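Why did Lastik let go of the T-shirt?

Lastik is a robot that is learning to fold clothes, and one August morning it had a rather bad time of it. It would pick up a shirt, start to lift, and then drop it again, 11 times before lunch! Poor old Lastik.

So what went wrong? Well, a robot can't feel cloth the way you can with your lovely soft fingertips. Lastik has a tiny sensor that tells it how hard it is squeezing, and the sensor had come a little bit loose, so Lastik thought it was holding on tight when it was hardly holding on at all.

A T-shirt needs just a small fold pinched between the two fingertips, like the pale one on the black table.
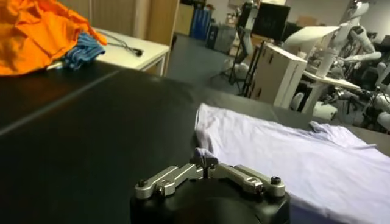 How was it mended?

First the power went off, because fingers (yours and mine) must never go near a gripper that might move. Then the sensor was fixed back on, and Lastik had 15 practice pinches before going back to work.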